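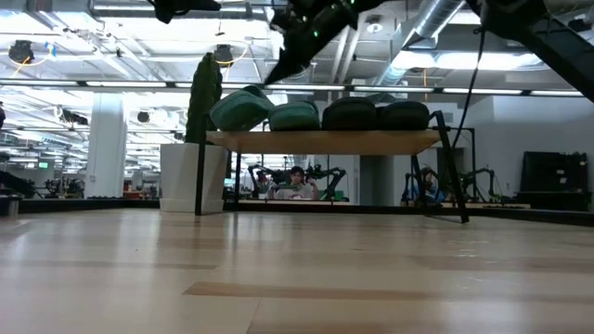 職場にロボットアームが入って変わったこと(連投します)

1/
うちの作業フロアにアームが入ってから、そろそろひと冬越します。社外の友人に会うたび「で、仕事なくなった?」と聞かれるので、一度ゆっくり書いておこうと思いました。長くなります、すみません。お茶でも淹れてきてください。

2/
私はParriという小さな会社で、もともと検品と箱詰めをやっていました。1日に箱を230個。手首にサポーターを巻くのが朝の身支度のうち、という生活を何年も続けて、まあそれはそれで嫌いじゃなかったんです。隣の人としゃべりながら手だけ動かす時間って、けっこう好きで。

3/
今は席に座って、まわりのアームの相手をするのが主な仕事です。つかみ損ねたら止めて、やり直させて、どこで失敗したかを記録する。席についた同僚の両脇から黒いアームがにょきっと伸びている景色にも、すっかり慣れました。最初の週は肘を引っこめて座ってましたけどね(笑)

4/
手首は本当に楽になりました。これは声を大にして言いたい。サポーターは12月に引き出しの奥へしまって、それきりです。かわりに目と首が疲れます。立ち仕事だった頃は夕方に足がぱんぱんだったのに、今は肩が石みたい。疲れる場所が引っ越した感じです。

5/
いちばん変わったのは、おしゃべりかもしれません。箱詰めの頃は手が覚えていたから口が空いていたんですが、アームを見ているときは意外と話せない。先輩のHaf Jenkinsさんが「静かになっちゃったねえ」とぽつりと言って、それで昼休みを全員そろえて取ることになりました。地味だけど、いい決まりだと思っています。

6/
その昼休みによく話すのが、フロアのサボテンのこと。背が高くて、白い四角い鉢に入っていて、天井は配管と蛍光灯だらけの場所なのに、あの一本があるだけでずいぶん気分が違うんですよ。そばの低い木の棚に並んでいる緑っぽいクッションみたいなものも、ふかふかしていそうで、私は勝手に癒やされています。

7/
いい話ばかりでもなくて。導入前の説明会で、Châu Đoànさんが「記録の仕事が増えた分、お給料はどうなるんですか」と手を挙げてくれました。みんな思っていて言えなかったことです。手当がついたのはそこから2か月後。聞いてくれる人がいなかったら、たぶんうやむやでした。これから導入する職場の方、ここは早めに話しておくといいです。

8/
あと、記録用ソフトのCluteronに……じゃなかった、Clulteronです、いまだに打ち間違える。これに慣れるまでが大変でした。初めの頃の私の入力は93件まとめて差し戻し。へこみましたが、Tegwen Pughさんが隣に椅子を持ってきて、半日つきあってくれました。あの日の恩は忘れません。

9/
箱詰めに戻りたいかと聞かれたら、ちょっと迷います。手を動かす感覚は恋しいです。なので月に何度か、アームが苦手な薄い袋ものを手で詰める当番に入れてもらっています。先月はそれだけで700袋近く。くたくたになって、でも帰り道はなんだか機嫌がよかったです。

10/
同じようにアームと働いている方がいたら、首と肩をどうしているか教えてください。切実です。椅子のおすすめも大歓迎! 返信は夜にまとめて読みますね。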